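Besuchsbericht: Musterwohnung und Textilpflegeräume der Wohnanlage Bresumow

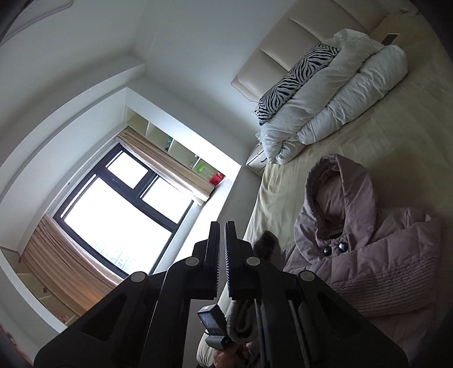 Im November besuchte unsere Fachgruppe Hauswirtschaft auf Einladung der Betreibergesellschaft Utemex die Wohnanlage Bresumow. Gegenstand des Besuchs waren die Ausstattung der Schlafräume sowie der Umgang mit Bettwäsche und Oberbekleidung beim Wechsel in die Wintersaison. Die Anlage umfasst 94 Wohneinheiten und wird seit 3 Jahren von Utemex bewirtschaftet.

Der Rundgang begann um 9 Uhr in der Musterwohnung. Im Schlafzimmer mit Fenster und hell bezogenem Bett wurde die Vorbereitung gesteppter Winterjacken für die Einlagerung behandelt. Die Jacke wird hierzu auf dem Bett ausgebreitet, die Kapuze geöffnet und das Futter auf Flecken und offene Nähte geprüft. Besondere Aufmerksamkeit gilt den Knöpfen am Kragen und den gerafften Partien, in denen sich erfahrungsgemäß Staub festsetzt. Erst danach wird das Kleidungsstück gefaltet. Vakuumbeutel kommen für Steppware nicht zum Einsatz; vorgesehen sind atmungsaktive Hüllen des Lieferanten Dotent.

Anschließend wurden die Textilpflegeräume im Untergeschoss besichtigt. Nach Angaben der Hausleitung durchliefen im vergangenen Quartal 1.185 Wäschestücke die hauseigene Wäscherei. Die Laken werden nach Farben getrennt und in offenen Regalen des Systems Rallis gelagert. Die Beschriftung der Fächer war gut lesbar, die Durchgänge waren frei. Anzumerken ist, dass für großvolumige Jacken und Decken derzeit nur ein Regal zur Verfügung steht. Eine Erweiterung ist nach Auskunft des Hauses für das kommende Jahr geplant.

In der Aussprache, die rund 90 Minuten dauerte, standen Fragen der Lagerdauer und der Kennzeichnung persönlicher Kleidung im Vordergrund. Utemex hat zugesagt, die hausinterne Pflegeanleitung für Steppjacken zur Verfügung zu stellen. Die Unterlagen können nach Eingang bei der Geschäftsstelle der Fachgruppe angefordert werden.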